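Ticket: Customers texted four times in the middle of the night
Product: Dosine Appointments, hosted
Connected services: Fellex contact sync, Zarkier text gateway
Opened by: Valtteri Pelkonen, Mirzaei Floors
Priority: set to Low by the form, which would not let me choose
Status: Resolved (see the end, where I argue about the word)

Original report

In the early hours of Sun 27 October, your system sent our customers a friendly reminder to book their free measuring visit. Then it sent the same friendly reminder again. By the time it was done it had been friendly 4 times to everyone on the list, and the list has 3,000 people on it.

We are a flooring shop. Few people have flooring emergencies at three in the morning. Several of ours now do, to judge by the voicemail.

What I expected: one text, at ten in the morning, to people who asked for it.
What I got: see above.

Changes made before it happened: none. I know everybody writes that. I was asleep and the shop was locked. The last setting I touched was the opening hours in August, and I have checked that they are still right.

Reply from Dosine support

Thanks for reaching out! Have you tried clearing your browser cache?

Reply from Valtteri

I have cleared the browser cache. The customers remain texted.

Things I've tried in the meantime, so we can skip them:

Turned the reminder campaign off. It says Off. It also said Off on Saturday, for what that's worth, because the campaign was scheduled and apparently scheduled counts as a kind of off.

Disconnected Zarkier and connected it again. It asked me to verify my phone number by text. The text arrived once, so the gateway can do it when it wants to.

Checked Fellex for duplicate contacts, on the theory that every customer had been copied several times. No duplicates. My own entry is in there and I got the full set of messages, a few minutes after each quarter hour, starting at 3:00. I have screenshots, and I have a phone I no longer trust on the nightstand.

Logged in from the other computer, the one behind the sample racks. Same result, slower.

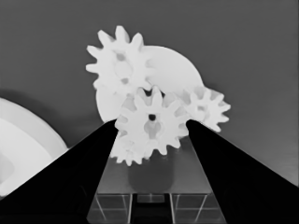

Logged out, had lunch, logged in. No change, but I'd recommend it as a step.

Could somebody look at the sending log on your side? Mine shows a single campaign with a single green check mark, and I find the check mark hard to look at.

Reply from Dosine support

We've escalated this to our scheduling team. In the meantime, could you tell us what time zone your account is in?

Reply from Valtteri

Helsinki. And before you ask, yes, the clocks went back that night. At four in the morning it became three in the morning. It does this every year and it's usually in the paper.

I hadn't put the two together until you asked, so credit where it's due. The texts went out between 3:00 and 4:00, and there were two of those hours. My phone only shows the local time, so I couldn't say which one they belong to. The export from Zarkier uses universal time and puts all of them in the second one.

I have attached the export. The column called "delivered_ok" is full of yes.

Reply from Dosine scheduling team

Hello Valtteri, taking this over from the front desk. Your export was what we needed, thank you. We can reproduce it on a test account now.

The sending job wakes up every 15 minutes and compares the current time with a stamp that says when it last finished. It finished just before 4:00 by the wall clock, with nothing to send. The clock then went back to 3:00, so the stamp was suddenly in the future. The job has an old rule for that situation: if the stamp makes no sense, assume the campaign never ran, and run it. The stamp is only allowed to move forward, so it stayed where it was and the job reached the same conclusion at 3:15, 3:30 and 3:45. Once the clock passed the stamp, it stopped.

The ten o'clock start was ignored for the same reason. The rule skips the start time because it was written to catch up after outages.

Reply from Valtteri

So it stopped because time caught up with it. I have had employees like that.

Questions, in order of how much I'd like an answer:

Who pays Zarkier for the extra messages?

Did it do the ten o'clock one as well? I didn't get one, but at that point I'd turned the phone off.

Will it do the opposite in spring?

While waiting I've been going through the shop's page in your booking tool to put up an apology banner. The banner can only be placed on the gallery page, under a picture, so our apology for the texts currently sits below the floors. I suppose people who are angry at a flooring shop may as well see one. 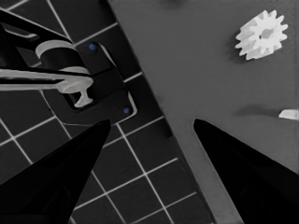
Dark square tile with white grout lines.

The banner text is also limited in length, and I can't fit both "we are sorry" and "please stop calling the home number." I went with the second.

Reply from Dosine scheduling team

The extra messages will be credited. You'll see it as a negative line on your next bill, with the description "Goodwill."

There was no ten o'clock send. After the fourth pass the campaign was marked complete, so it's the one send you asked for that never happened.

In spring the clock jumps ahead, and the stamp looks an hour older than it is. That's harmless. We tested it anyway.

The fix stores the stamp in universal time and removes the catch-up rule for text campaigns. It's live on your account now. The limit on banner text belongs to another team, and I've passed it on.

Reply from Valtteri

Tested here by setting up a campaign with myself as the only contact, due at ten. One text, at ten. I then sat there until lunch waiting for the next one, and it never came.

For the next customer who finds this ticket by searching for "reminder sent multiple times clock change," the short version: export the log from the gateway, because it keeps proper time, and send that along with your first message. Don't bother with the cache. If you run Fellex alongside, leave it connected; unhooking it did nothing except reset my column widths.

Still open on my end: the campaign is listed as a success on the dashboard, with a delivery rate in large green type and a small picture of a trophy. Please take away the trophy.

For the record, 2 people did book a measuring visit from the night texts. One was up with a baby. The other wants his hallway done and asked if we're open all night.

Reply from Dosine support

Glad we could help! We're marking this ticket as Resolved. The trophy has been logged as a feature request.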